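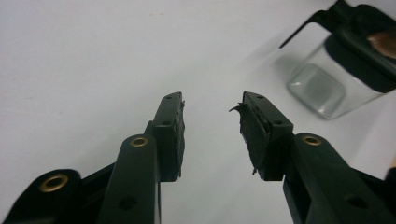
Grekel build thread, part 2. The first part was mostly about printing linkages and getting them to move without binding. This one is about pads, jars, and the class demo.

For anyone new: Grekel is the pair of hand-held grippers I'm working on for the manipulation class at Ravwood. A person holds one in each hand and does a task, and we record how it was done. The final project is to get usable recordings of one two-handed task from start to finish.

Our task is the jar. Small, clear, square sides, black lid. You hold it with one gripper and work the lid with the other. It takes a person a second with bare hands. With two fingers per hand and no wrist feel it takes a lot longer.

We picked it because the course notes say to choose something that needs both hands for a real reason. A lot of teams pick stacking, and you can do stacking with one.

Pads first. The fingers are printed and too slick by themselves, so every finger gets a strip of black foam on the inside face. The foam is the cheap part of this whole build and it has taken up most of my month.
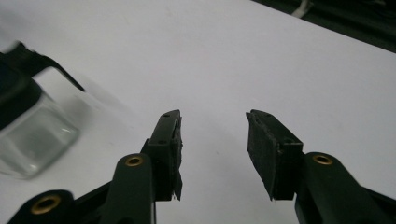

2 min read

Foam grips well when it's fresh. Then the corners of the jar start pulling at it. Small bits come off the edge first, then a flap lifts, and after that the finger doesn't meet the glass the same way twice.

The two sides don't wear evenly. I have one pad that is a bit ragged along the edge and another that looks like something chewed on it. I've been told to swap them in pairs even when only one is bad, so the grip stays centered. I don't always do it.

Things I tried on the pads, in order: thicker foam (wore slower, but the fingers wouldn't close far enough), double-sided tape under the foam (slid), contact glue (held, and was miserable to scrape off). Staying with the glue.

I also tried a rubber strip from the hardware store. Grip was fine on the sides of the jar and bad on the lid. Might come back to it for the left hand only.

Question I got after part 1: why the brass eyelets in the pivots? Plain printed holes go oval. You can feel it as slop at the fingertip long before you can see it at the pivot. The eyelets press in with a soldering iron and the arms swing cleanly. A bag of them costs less than a sandwich.

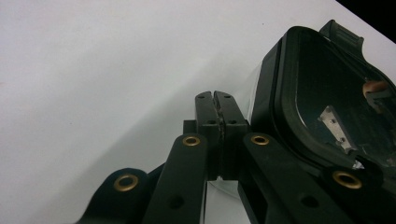

Closing check is the first thing I do every session now. Bring the tips together, look at the seam, and make sure the pads touch along the whole height and not only at the top. If there's a wedge of light in there, one of the arms is on wrong. I skipped this once and lost an afternoon of takes.

Second check is the screws on the fingertips. They back out. Thread locker is on the list for September.

Takes so far: 21 in the last session, 7 of them good enough to keep. Most of the bad ones were me tipping the jar while reaching for the lid. A couple were cable problems.

On cables: leave more slack than you think. If a cable goes tight halfway through a reach, your hand slows down, and that slow-down ends up in the data. One of mine runs down past the wrist now and I check them before every take.

Long sleeves are fine. Loose cuffs are not, they catch on the bracket.
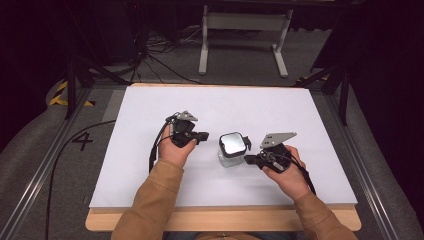

Jar goes in the middle of the board at the start of each take, grippers on either side of it, same height, not touching. I used to start with my hands wherever they were and the early part of every recording was a mess to line up. A fixed start fixed most of that.

White board on top of the table was a suggestion from the Skakell team, who are doing cable routing for their project. The wood grain was making the jar hard to pick out. Clear jar on white isn't perfect either, but the black lid shows up well and the lid is what we care about.

The way that works best for me: left closes on the body low down, right comes in at the lid, and then both hands stop for a beat before anything moves. The pause feels silly. The takes with the pause in them are the ones I keep.

Demo for the class is 18 August 2026. Each team gets one table and one try, then questions. I'd like to have new foam on all the fingers the night before and leave it alone after that.

Files for the linkage arms and the fingertips are in the class folder, under Grekel. The arm file has the hole sized for the eyelet. If you print it and don't want to use eyelets, scale the hole down or it will rattle.

If anyone has a foam that holds up against glass corners, send me the name of it. I have enough left for two more changes.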